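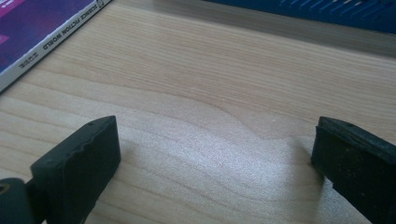 Figure 4. Wrist view at the start of a trial, fingers open over bare wood. The spine with the SCIENCE FICTION WORLD title is at upper left.

4.2 Comparing the finger pads on thin, floppy objects

I'll admit I didn't expect to spend a whole section on paperbacks. Our original object list had cups, boxes and a few tools on it, and all of those went fine with every pad we tried, which made for a very dull table. Then Xuelian Xu added a soft-cover book to the list, and suddenly the pads we had been treating as interchangeable started to look quite different from each other. So this section is mostly about that.

We compared two pads on the same hand-held gripper. The first is the Gavia pad, a soft block that squashes easily and follows whatever it touches. The second is the Brokard pad, which is the same size and fits the same mount but is a good deal firmer. We collected 100 trials with each. The task was the same every time: reach the book where it lies flat on the table, get the fingers on either side of an edge, lift it, and drop it upright into a crate at the back corner of the table. Xuelian and I split the trials evenly between us, and we swapped pads often so that neither of us could settle into one set and get good at it by accident.

A flat book is a nasty little problem for a two-finger gripper. The fingers want to close on something that stands up, and a closed paperback lying on a table stands up by almost nothing. What you end up doing (and both of us found this without talking about it) is tilting the whole tool so that one finger comes down low beside the page edge and the other rests over the cover, then squeezing and rolling the wrist back at the same time. If the lower finger gets under the pages, you have it. If it doesn't, the book just slides away from you across the wood, usually to somewhere less convenient.

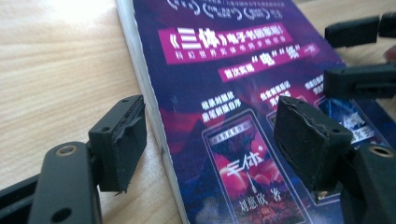

The soft pad is the better of the two at that first move. Because it gives, the lower corner flattens against the table and lets you get the pad face further in under the edge than the geometry says you should. With the firm pad you have to be more careful about the angle, and I caught the edge of the cover more than once and folded it back. Most of the folds came out again when we pressed the book flat, but I'd count any fold as a mark against a pad if you plan to hand it objects that people care about.

The trouble with the soft pad comes later. Once the book is off the table its weight hangs from one side, and it wants to swing. Inside a soft pad it has room to do that. You feel it in the handle as a slow roll, and you find yourself squeezing harder and harder to stop it. The firm pad holds the book at the angle you grabbed it, so if you got the angle right you can forget about it and think about the crate. If you got it wrong, well, you put it down and start over - there isn't any fixing it in the air.

Where the object goes at the end also matters more than I had guessed. Dropping a book upright past a crate rim needs it close to vertical, and a book that has rolled in the fingers arrives corner first. We started out with both grippers in use, thinking the left hand could steady the book on its way in. In practice we each ended up holding the left gripper over the table and doing nearly everything with the right. I kept the two-handed data in the set anyway. The idle arm is something a policy has to learn too, and throwing those trials out would have given us a cleaner story about a task no one performed.

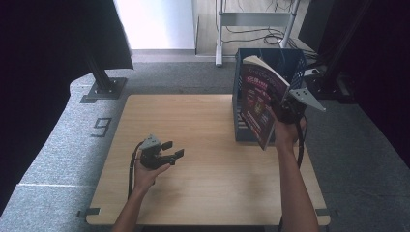

Figure 5. Head view of the work table with both hand-held grippers. The right gripper holds the paperback at the crate in the back corner.

A word on how we scored things. A trial counted as a success if the book ended up standing in the crate, and as a partial success if it was in the crate in any other position. Everything else was a failure, including the ones where I'm fairly sure I would have made it with another second or two. Each of us scored the other's trials from the head view and looked at the wrist view only when we couldn't tell. We disagreed more often on the partials than I'd like. Most of those arguments were about books leaning on the rim, and in the end we called a leaning book partial if any part of it stuck out over the side.

We also checked whether grip force could explain the difference by itself. For this we clamped a spring scale to the edge of a book, pulled straight down, and noted where it began to slip. Both pads held past a load of 500 grams at a normal squeeze, well above anything the book needs. So the soft pad isn't dropping books for lack of friction. The roll seems to come from how far the pad face can shear before it pushes back, and a straight pull doesn't see that at all. If you've only tested your pads with a straight pull, I'd suggest adding a twist. We mounted the scale 4 centimeters off to the side for our second round, and the two pads separated right away.

Wear is the other thing. Both pads scuff along the front edge, where they get dragged over the table on the way in, and the soft one goes faster. We didn't replace pads during the comparison, because I wanted the numbers to reflect pads as people would really use them. Looking back, I'd have logged the state of the edge before every block of trials. As it is, I can say that our scores with the soft pad got a bit worse toward the end, and I can't say how much of that was the pad and how much was me getting tired in the late afternoon.
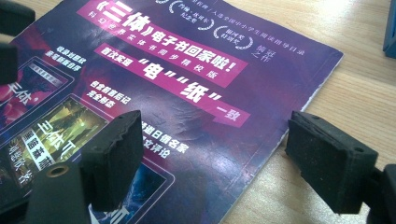

Glossy covers deserve a separate mention, for two reasons. They're slippery against a fresh firm pad (less so once the face has roughened up), and they throw glare back at the wrist camera. The second one worried me more. With the tool tilted for the pick, a bright patch can land on the cover or on the wood beside it, right where the controller needs to find the edge of the pages. The Văduva controller, which we trained on the wrist view alone, hesitated there a lot in early runs. The Flaltivov controller gets the head view as well and hesitated less, though it was slower overall and I wouldn't call the comparison fair yet. We come back to both in Section 5.

For the remaining experiments we used the firm pad, mainly because a clean drop mattered more to us than an easy pick. If your task ends with the object still in the fingers, or if it only has to land somewhere soft and roughly flat, I'd go the other way and take the Gavia pad. Xuelian would like it noted that she preferred the soft one throughout, and her scores with it were better than mine.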